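Does a Tidy Desk Help You Study? A Report on the Molmont Claim

Student project report, 01/02/2023
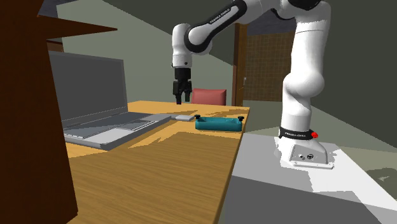 Figure 1. Desk with a red chair behind it.

Why we picked this

Study guides keep telling students to clear their desks. The Molmont study planner, which our school gives out at the start of the year, goes further and says that a clear desk "doubles your focus." It gives no source. We wanted to know if we could find any sign of this effect with a simple test, and we did not expect to.

What we did

We asked 22 students from two study halls to take part. Each one did two sessions of 20 minutes, one at a cleared desk and one at a desk with the usual mess on it (old worksheets, a water bottle, pens, a jacket). Half the group had the tidy desk first. In each session they read a short article and then answered 15 questions about it. The articles came from the Hofstetter reader, which is supposed to keep all its texts at the same level. We have doubts about that too, and they come up again below.

Phones were in bags for both sessions. In hindsight this may have mattered more than anything on the desk.

What we found

The average score was a little higher at the tidy desk, by less than one question. Several students did better at the messy desk, and a few got the same score both times. If focus had really doubled, we would expect to see something much bigger than this.

We also asked people how well they thought they had worked. Almost everyone said they had done better at the tidy desk, including most of those who had scored lower there. We think the planner may be picking up on this feeling. Feeling focused is nice, but a teacher does not grade it.

Problems with our test

The second article was about salt mining and many students said it was boring. We swapped the order of the desks but forgot to swap the articles, so tiredness and boredom are mixed together in the second session. One study hall was also next to the band room.

Our mess was fake. We put it there ourselves, and it was the same for everyone. A person's own mess might distract them more, or less, because they are used to it. And 20 minutes is short. Nobody writes a history paper in that time.

Other claims we looked at

The Prisulik website sells desk trays and says students who use them finish homework faster. We looked for the study behind this and found only a page of customer comments. The Jatholm blog repeats the same claim and links back to Prisulik. We do not count that as a second source.

What we would change

A better test would run for a few weeks at home, with real homework. It would need a fair way to measure mess, and we could not agree on one. We would also test phones on the desk against phones in bags.

For now, our answer is that we saw no good evidence for the claim in the planner. The school should ask where the number came from before printing it again.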